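About Kavero

Hi, and thanks for clicking through! I'm the founder of Kavero, and I still write most of what you read on this site, so blame me for the long sentences. We're a small software company in Jarevside, and we make the layer that sits between what a robot's cameras see and what its arms do next. Perception, grasp planning, motion planning, and the tools you need to work out why the thing did what it did last Tuesday night at a customer site – okay, the tools took over a bit. More on those further down.

I started out writing control code for packaging lines at a firm in Kunbridge. Good people, very predictable boxes. Every box was the same shape as the last box, and after a few years I could have planned those motions in my sleep. What I wanted to work on was the stuff that doesn't hold still, so I left one December with a laptop and a desk I'd bought from my old office, and Kavero got its first customer the following spring.
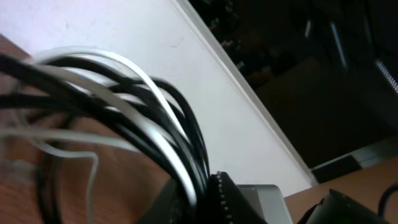

Soft, bendy objects are most of what we do now. A rigid part has a position and an angle and you're pretty much done, but anything that flexes has as many shapes as it has ways of being picked up. Our grasp planner, Lukumay, is built for exactly that. It doesn't try to reconstruct the whole object first. It looks for a stretch it can trust, proposes a grip there, and then keeps checking its guess as the fingers close. Take a bundle of black and white cables pinched at a gripper finger, with strands lying over each other in layers: the planner has to decide which strands belong together at the grip and which are only passing by, and the view from the wrist can be blurry while the arm is moving. So we score every frame for sharpness and let the planner lean on the good ones. It sounds small, but it took us two rewrites!

Lukumay's first public release went out on Jan 2, 2024, when most sensible people were still eating leftovers. It shipped with 17 grasp templates and one fairly embarrassing bug in the config loader (fixed the next morning, sorry again to everyone who pulled it overnight). We've kept releases small and frequent ever since.

Then there's the replay tool, which I'm probably proudest of. You load a run and scrub through it with the camera views, the joint positions and the planner's own scores all lined up on one clock. Our regression suite uses the same format. It has 299 recorded runs in it right now, and a change to the planner doesn't get merged until it has been through all of them. Of those, 272 are cable runs, so yes, we have a bias and we know it. 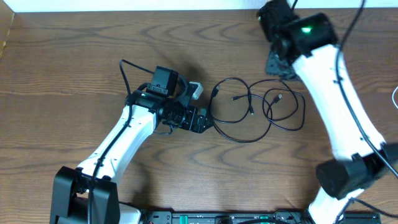
Two-arm coordination is the big thing on our list this year. With one arm you plan a path and check it for collisions. With two, each arm is an obstacle to the other, and the object between them ties their motions together as soon as both are holding on. We run a shared planner that reserves space and time for each arm, and it replans at 100 milliseconds a step when one of them falls behind. I'd like that number lower. The team would like me to stop bringing it up at lunch.

How we work: everyone who writes planner code also spends time at the bench running it. We write our docs before the feature is done, which is annoying and catches a surprising number of bad ideas. We answer support mail ourselves, and if you send us a recorded run along with your question you'll get a much better answer.

We're happy to talk to integrators, labs and anyone with a handling problem that bends. We take on a few student projects as well, mostly in perception and tooling. The contact form goes to a shared inbox that I read too, and if you're ever in Jarevside, write ahead and we'll put the coffee on.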